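## 4. Dressing the counter ledge

Use this section once the Umden counter and its rear ledge have been installed and the wall above has been painted. It covers small display items only: frames, candles in jars, artificial plants and ornaments. Shelving and wall hooks are in section 6.

Leave the counter for 26 hours after the ledge has been sealed before you put anything on it. The Matsuda sealant supplied in the kit feels dry well before then but will still take a mark from a pot or a jar.

### 4.1 Before you start

You will need:

- a soft cloth and warm water
- clear felt pads (bag of 8, in the Ginville accessories pack)
- a small piece of removable putty
- the items you want to display

Wipe the counter and the top of the ledge, then dry both. Grit left under a pot will scratch the surface when the pot is turned. Do not use cream cleanser or a scourer on any colour in the range.

### 4.2 Placing the items

1. Start with the frame. Stand it on the counter and lean it back against the ledge. If it slides forward, press a pea-sized piece of putty under each bottom corner.
2. Check the frame from where you normally stand. Glass and dark prints pick up reflections from a window or ceiling light, and a slight change of angle usually fixes it.
3. Put felt pads under anything with a rough or unglazed base.
4. Place the candles in front of the frame or just to the side of it. Two jars of the same colour look better a little staggered than lined up square.
5. Add the flowers last. Hold the pot low down, with your fingers around the base, and set it down before you let go. Artificial arrangements are top-heavy and will tip if lifted by the stems or leaves.
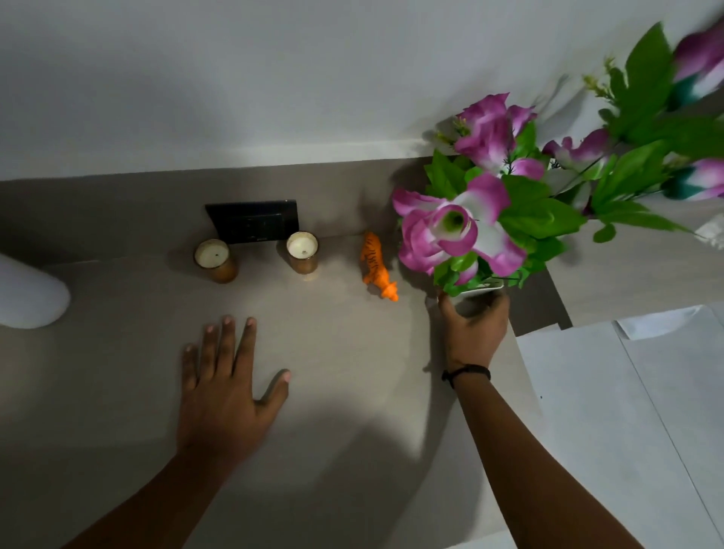 6. Turn the pot until the fullest side faces the room. Blooms that hang over the edge of the pot can be bent back up by hand, a little at a time, holding the wire and not the petals.
7. Fill any gap with a small ornament. A toy animal or similar is fine here, as it weighs very little and can be moved when you wipe down.

**Note:** The ledge is designed as a backstop. It can carry light items on top, but the total must not be more than 2 kg along its full length.

**Note:** If your arrangement came in a Rarer pot, take the cardboard collar off the underside first. It holds water and can leave a brown ring.

### 4.3 Candles

**CAUTION:** The layout in 4.2 is for unlit candles. Do not light a candle while it is beside a frame, artificial flowers or plastic ornaments. Artificial petals and leaves can catch fire quickly.

To burn a candle, move it to a clear part of the counter, on a heatproof plate, away from curtains and out of reach of children and pets. Let the glass cool fully before you put it back. A hot jar can discolour the counter finish, and this is not covered by the warranty.

### 4.4 Care

- Dust artificial flowers with a dry paintbrush or a hair dryer on the cool setting.
- Lift items to clean under them. Do not drag them.
- Swap the position of pots and jars every few months if the counter gets afternoon sun, so the colour fades evenly.
- Replace felt pads when they flatten. Spare pads are part no. 134.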